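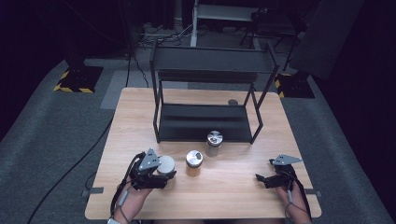

Sorcha Foley says she came to Bekside for one afternoon of sorting spice jars and went home and redid her whole pantry, and that she'd sign up again tomorrow.

We'd love to have more people like her! Morkance is looking for participants for its kitchen storage sessions this September. You'll spend a morning at a table with lidded containers and a small black metal rack with two shelves, putting things where they make sense to you (front row, top shelf, all the tall ones together, whatever you'd do at home). Then we talk it over with coffee.

Sessions start at 9:30 a.m. and run until noon. You must be 18 or older and okay with standing for a while. No experience needed, and messy cooks are very welcome.

Pay is $173 per session, lunch included. To apply, write to Wallner at the Bekside front desk and tell us in 200 words or less how you store your spices.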